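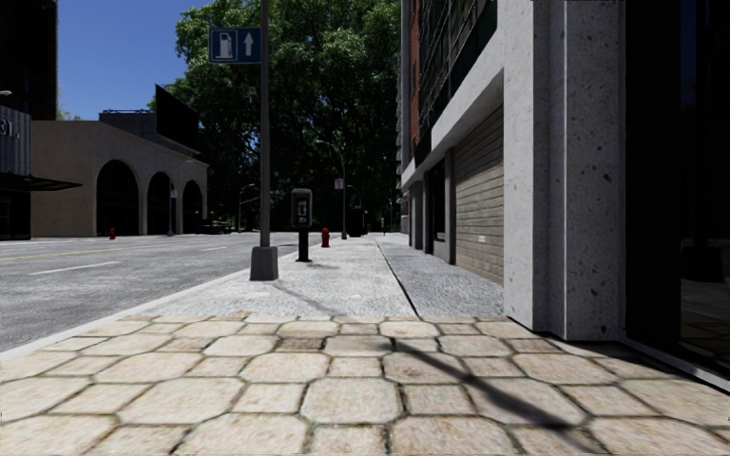 片山達也:横から失礼します。うちもTedgateで燃料油の受渡伝票を回してるんですが、同じ症状が出ました。タンクの数量が合わないんじゃなくて、船側の数量の温度換算が二重にかかってませんか? 換算前の値を一回見てみてください。

うわ、片山さん、ありがとうございます! 換算は完全にノーマークでした。ずっとタンク側の計量ばっかり疑ってたので、今から見てみます。

途中から読む方のために、ここまでの流れをもう一度書いておきますね(自分の頭の整理も兼ねて)。

件名:受渡数量の差異が締め処理で消えない
対象:Tedgate 受渡管理モジュール
状態:調査中
優先度:高(月次締めが2月分で止まってます…)

Oddssonから軽油を買って、Sornesnessのタンクに入れて、そこから小口の取引先に出してます。流れとしてはごく普通です。で、2月分を締めようとしたら、入荷のうち2件だけ「船側数量と陸側数量の差異が許容範囲外」で赤くなって、締めボタンが押せません。ほかの入荷は全部すんなり通ってるのに、です。

やってみたこと。

まず伝票の再取込。Oddssonから来たファイルをもう一回読ませました。変化なし。

次にタンクの検尺値を手入力で上書き。現場に電話して読み直してもらった数字を入れたんですけど、元の数字とほとんど変わらず、エラーもそのまま。現場の人には「また?」と言われました。すみません。

それから許容範囲の設定をいじりました。これはやっちゃダメなやつかなと思いつつ、テスト環境だけで広げてみたら、エラーは消えるんですが在庫評価額がおかしな値になったので、すぐ戻してます。本番は触ってません!

サポートからの最初の返信は「ブラウザのキャッシュを消してください」でした。消しました。変わりませんでした。

ここからが今日の分です。

片山さんのコメントを読んで、該当の2件の明細を開きました。画面の右上の「表示項目」から「観測数量」にチェックを入れないと換算前の値が出てこないんですね。3年使っていて初めて知りました…。

で、見たら、ありました。Oddssonのファイルに入ってる数量が、もう15度換算済みの値なんです。それをTedgateが「観測値」として受け取って、もう一回15度に換算してる。そりゃズレますよね。電卓で逆算してみたら、赤くなっている差とぴったり合いました。ちょっと声が出ました。

じゃあなんでこの2件だけなのか、という話なんですが、通った分と見比べたら、数量区分の欄が空っぽなのはこの2件だけでした。区分が空だとTedgateは観測値扱いにするみたいです(マニュアルには見当たらなかったので、ここはサポートさんに確認したいです)。

Oddssonの窓口にも電話しました。先月、出荷システムをPlovesusに切り替えたそうで、切り替え後に出した分では区分の欄が出力から落ちてることがある、とのこと。向こうでも調べてくれるそうです。感じのいい方で助かりました。

テスト環境での確認手順も書いておきます。同じことで困ってる人がいたら使ってください。

1. 該当の入荷明細を開いて「差戻し」にする
2. 数量区分を「換算済」に変更して保存
3. 「再計算」を押す(保存だけだと赤いままです、私はここで10分悩みました)
4. 差異一覧を開き直す

これで2件とも緑になりました! 在庫評価額も、今度は手元の表計算と一致してます。許容範囲はもとの設定のままです。

本番でも同じ手順でいいか、サポートさんの回答待ちです。質問は2つ。

・区分が空のファイルを取り込んだとき、警告を出す設定はありますか? 黙って観測値扱いになるのは正直こわいです。
・差戻しをすると承認履歴はどうなりますか? 監査のときに聞かれそうなので、消えるなら先に画面を控えておきたいです。

それと片山さん、もしまだ見てらしたら教えてください。そちらでは直したあと、小口の出荷側の原価も再計算しましたか? うちは入荷を直しただけだと、出荷の原価が古い単価のままに見えるんです。夜間処理で勝手に直るなら待ちますし、手で回すなら今日のうちにやっちゃいたいなと。

追記(16時すぎ):サポートさんから返信が来ました。承認履歴は差戻し後も残るそうです。警告の設定は開発に確認中とのことで、このチケットは開けたままにしておきます。本番の修正は、念のため明日の朝、出荷の入力が始まる前にやります。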